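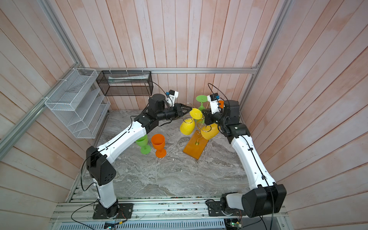
Photo: Itzel Quezada

From: Salma Chraibi
To: Ponce owners list
Date: May 13, 2020
Subject: Re: Unit 82 price

Itzel Quezada wrote:
> Flevevar have listed unit 82 again. Two bedrooms, new
> carpet, one parking space, "motivated seller." They
> say it will go within 3 weeks and that the monthly fee
> is $700 with everything included. Good news for the
> rest of us who might sell, I think.

I'd hold off on the good news. "Again" is the word that worries me. The same unit was up in October with the same line about a quick sale, and I never saw a closing.

Also, what does "everything included" mean? My fee doesn't cover hot water or the storage cage, and I doubt 82 has a special deal. A buyer who finds that out at signing is going to walk – I would.

As for the new carpet, fine, but the listing skips the balcony door. Did anyone fix it?

Has anybody seen an offer in writing? Until then I'm not using their asking price to guess what my place is worth, and I wouldn't refinance on it either.

Salma
Unit 2806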